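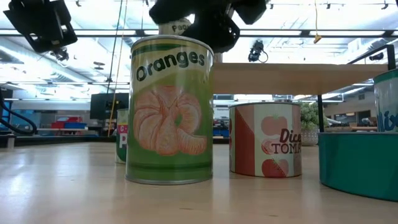 Stacking cans with two arms: is "just collect more examples" real advice?

Posted by flatwashers in Robot Learning, August

We're trying to get a two-arm setup to stack canned goods on a table. One arm places, the other is supposed to steady things or move whatever is in the way. Everything is teleoperated by people for now, recorded from a fixed camera plus a small camera at each wrist, and then we train on the recordings. We have 598 recorded examples. The vendor we bought the training software from (Millance, for anyone who has dealt with them) says this is on the low side and that the fix for nearly every problem we've reported is to collect more.

I don't buy it, or at least I don't buy that it's the whole story. I have now heard "collect more" as the answer to the placing arm drifting sideways, to the gripper closing early, and to the arm hovering over a can and never letting go. Those don't look like the same problem to me. If I went to a mechanic with a flat tire and a dead battery and was told both times to drive it more, I'd find another mechanic.

Some background on what's in the set:

The cans are ordinary grocery cans. Fruit, mixed stuff, diced tomatoes. Heights and widths vary. Some recordings include an open empty can, which somebody on our side decided would be "good for variety" and which I think may be poisoning the whole thing, as the inside is a mirror and the wrist camera sees mostly glare. Other props stay on the table in a lot of the recordings, including a thin black frame that we use in a different task.

Two people did the driving. Their styles are nothing alike. One comes straight down onto the can and lets go fast. The other creeps in, waits, nudges, waits again, and opens the gripper so slowly you could get a coffee. Both get the can where it needs to go. The trained model seems to have learned the waiting from one and the early release from the other, which is the worst possible combination.

What I would like to know, from people who have done this and aren't selling it:

Does it make sense to keep adding recordings to a set I have doubts about, or should I be throwing things out first? And how do you tell the difference between "too few examples" and "bad examples" without spending another month collecting to find out? I asked Millance that second one and got a link to a brochure.

Wrist view below, from the kind of recording I'm suspicious of.

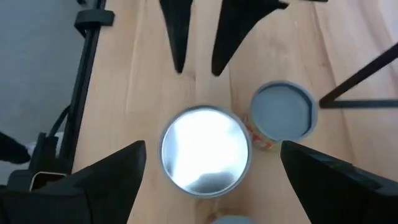

Replies, oldest first

pallet_jockey

More data. I know you don't want to hear it but 598 is nothing. We didn't see good behavior until we had a lot more than that, and then it got good pretty much all at once. Randomize the can positions, randomize the lighting, add more kinds of cans, keep going. The mirror thing sorts itself out when the model has seen enough of it. I wouldn't throw anything away, you can always weight it later.

Also make sure your cameras are synced.

 flatwashers commented
 Cameras are synced. "Pretty much all at once" worries me a little, did you change anything else around then?

 pallet_jockey commented
 We swapped the grippers and retrained with a bigger model. But I think it was mostly the data.

 flatwashers commented
 OK.

oxidelayer

I'd go the other way and stop collecting for a week. You have enough to find out what is wrong with what you have, and that's cheaper than finding out later.

I've been through this on a bin-sorting project with an integrator called Antoniuk. They billed by the recorded hour, so you can guess what their advice was every time we had a problem. I'm not saying Millance is doing the same. I am saying look at who gets paid when you collect more.

Things I would try, in the order I'd try them:

Watch the recordings. All of them, sped up. It's dull and it takes most of a day. When we finally did it we pulled 103 examples out of our set that should never have been in there. Some were false starts where the operator had stopped to scratch their nose and the recorder kept going. A bunch were labeled as successes because the operator pressed the success button out of habit. The model got better with the smaller set. I won't give you a percentage, we didn't measure it well enough for me to trust my own number, but the release problem mostly went away.

Split by operator and train on each alone. You have two, so it's two training runs. If the fast driver's model releases early and the slow driver's model freezes, you've learned something you could not learn by adding recordings. If both of them drift sideways, the drift isn't about style and you should go look at the calibration.

Train on half, then on all of it. Keep the cans and starting positions you test with exactly the same. If going from half to all made a clear difference, more might help you too. If the two come out the same, then doubling again is a hope and I'd want a better reason before paying people to sit there. This is the closest thing I know to an answer to your second question. It isn't proof, the curve can be flat for a while for reasons of its own, but at least you'd be arguing from something.

Look at what the wrist camera has to go on at the moment of release. This one gets skipped a lot. People watch the fixed camera, see a nice clear can going on top of another nice clear can, and call it a good example. Then you pull the wrist view from the same second and it's smear, or the fingers cover the only part that matters. If a person can't tell from the recorded views when to let go, I don't see why a model would be able to. Your operators were standing there looking at the table with their own eyes, I assume? Then they had information that was never recorded.

On the open can, I have no idea whether it's poisoning anything. Neither do you, yet. Take those recordings out, train, put them back, train again. "Variety" is one of those words that gets used to excuse whatever happened to be on the table that morning.

 flatwashers commented
 This is a lot more useful than the brochure. And yes, the operators were next to the table, looking straight at it. I hadn't thought of that as missing information but of course it is. I spent Thursday afternoon going through wrist footage only, with the fixed view turned off, trying to say out loud when I would open the gripper. I was bad at it. When the arm is moving quickly the background turns into streaks and whatever is between the fingers goes soft too.

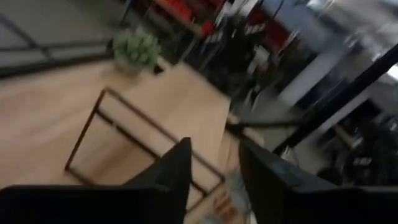 I'd been treating the wrist cameras as the detailed view and the fixed one as backup, and for the fast driver's recordings I now think it's closer to the reverse. Shorter exposure is the obvious thing to try, but our lights are plain overhead fluorescents and I expect we'd trade smear for noise or flicker. Has anyone done that without adding lamps?

 oxidelayer commented
 We added lamps. Before that, try asking the fast driver to slow down for the last bit only. Costs nothing. You still want the quick travel in between, otherwise you get a model that creeps everywhere.

 flatwashers commented
 They will complain, but fine.

bench_seven

Mostly agree with oxidelayer but I'd be careful with the throwing out part. There's a kind of cleanup where you end up keeping only the pretty examples, and then the robot has never seen anything go slightly wrong and has no clue what to do when it does. We had this with a kit from Ollthorpe. Every recording was perfect. First time a can landed a little off center the arm carried on as though it hadn't.

So if your slow driver nudges a can back into place, keep that. The nudge is worth having. What I'd drop is the dead time before it, the sitting still while they think. A model can't see somebody thinking. It sees a picture of a can and an arm that doesn't move, and it learns that this picture means don't move. There's your hovering, I'd bet, or a good part of it. You can trim those stretches with a simple rule on joint motion, then spot check by hand so you don't cut out pauses where the gripper is the only thing moving. I did exactly that once and removed every release in the set.

About the black frame and the other leftovers: if they're on the table in nearly every recording, try moving them and see if the current model falls apart. Takes ten minutes. If it does, it's been using them as landmarks, and adding more recordings with the same clutter in the same place will only make that stronger. That's one case where more data of the wrong sort does harm, and I'd put it to Millance in those words.

And write down your test before you run it. Which cans, which spots, how many tries, what counts as a success. Does a can that's on top but hanging over the rim count? Decide now. I've sat in too many demos where that got decided afterwards.

 pallet_jockey commented
 Fair point on the landmarks. Still think 598 is low.

 bench_seven commented
 It might be. I'd like to see the half versus all result first.

 flatwashers commented
 Moved the frame this morning. The placing arm went to where it would have been relative to the frame — not all the way, but enough that I stopped it. So that's one thing I know. Starting the per-operator runs tonight and the half set after that. I've told Millance we are not booking more collection time until those are back, and they've offered me a call with someone from their Skokard office, who I gather will tell me to collect more.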